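# White furniture, mostly – pictures from the back room

Hello again! I promised a few of you (Jeanie Lennox, I'm looking at you, three emails in one week) that I'd put something up about the furniture once we had the big pieces in. So this is that page. It's a gallery with one picture in it so far, plus a line or two for each piece, and I'll keep adding as I go.

A little background for anyone who landed here from the Netwood swap list. In January I got it into my head that I wanted a room where everything was white. Not fancy white, just secondhand pieces that had been painted or could be, all in one place, so that a desk from one house and a vanity from another would look like they'd grown up together. Rūta Juška said it would look like a dentist's office. Ona Petrauskas said it would look like a wedding cake. I think they're both a little bit right, and I love it anyway.

The first thing to come in was the desk, and it took up so much of the room that I nearly gave up on the rest. Reet Vasiliauskas measured the doorway for me twice and I still held my breath the whole way through! Once it was up against the wall I started moving the other pieces near it and away from it again, over and over, which is my favorite part of any room. 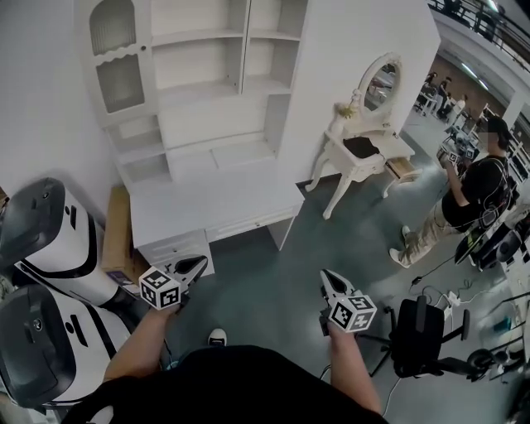
*The desk with its hutch, and the vanity next door.*

OK, on to the pieces.

**The desk and hutch.** I'd been looking for a desk with a top half for ages, and this one turned up on Swai for $40 with the line "must go, heavy." Heavy is right. The little drawers on the left are what sold me, though. I have a weakness for small drawers with knobs. Stamps in one, buttons in one, and one for the things I can't name but won't throw out.

**The long drawer.** It runs along the front under the desktop and it's shallow, so forget about notebooks. Pens, rulers, a flat tin of pastels, letters I mean to answer. I lined the last desk I had with old wallpaper and I may do the same here, if I can find a roll end I like.

**The glass door.** Okay, I could write a whole page on the glass door. It's ribbed, with a scalloped trim, and it makes whatever you put behind it look better than it is. You get the color of a thing and a bit of its shape and that's all. My plan is teacups. Vaida Vaher wants me to put yarn in there, sorted by color, and the more I think about it the more I think she's going to win.

**The open shelves.** They're divided into compartments, and I want to go slow with them. I've made the mistake before of filling every gap on the first afternoon and then spending a year dusting china dogs. So: a few books, maybe the radio, and some space left over. We'll see how long that lasts.

**The cardboard box.** Leaning by the desk. I keep every good box, and I'm not sorry.

**The vanity.** Curvy legs! I grew up with plain square furniture and I used to think curved legs were only for grandmothers, and now here I am. It came by way of Julusico, the little resale place behind the post office, and I walked past it two times before I went in. The tag had stock number 1346 written on it in pencil, which I've kept in an envelope along with the receipt, don't ask me why.

**The mirror.** Oval, in a carved white frame. I wasn't sure about it at first because I thought the carving would fight with the scalloped trim on the desk, but they get along fine. It also catches some of the room, so the place feels bigger when you walk in. If you're setting up a small room of your own, I'd try a mirror before I tried anything else.

**The gold ornament.** It lives on the left side of the vanity for now. Jeanie thinks it should go up on the hutch where it would have some company. I like having one gold thing in with all that white, and I like it low, next to the mirror.

**The stool.** White with a black seat, and it tucks right in under the vanity top so you don't trip on it. I did think about covering the seat in something paler. Then I lived with it for a bit and decided the black stays. A room like this needs something dark in it or your eyes just slide around.

**The vanity drawer.** Wood, on the right-hand side. I'd like to rub a candle stub along the runners, an old trick of my aunt's that has worked on every drawer I've ever owned. Then it gets hairbrushes and ribbon.

So what's next? I still want a lamp for the desktop, nothing tall, and I'm going back and forth on a rug. The gray floor is easy to sweep and I'm fond of it, but a rug under the stool would be kinder to bare feet. Ona has a round one in her attic that she says I can borrow for up to 3 weeks to see if I like it, and then I have to give it back or trade her something good.

Rūta sent me a Skumaria paint card too, with far more whites on it than any person needs. If anyone has touched up old white furniture without ending up with patches, please write and tell me how you matched it! I've got my eye on "Oat Milk" but I could be talked out of it.

More pictures once the shelves have something on them.

September 22, 2021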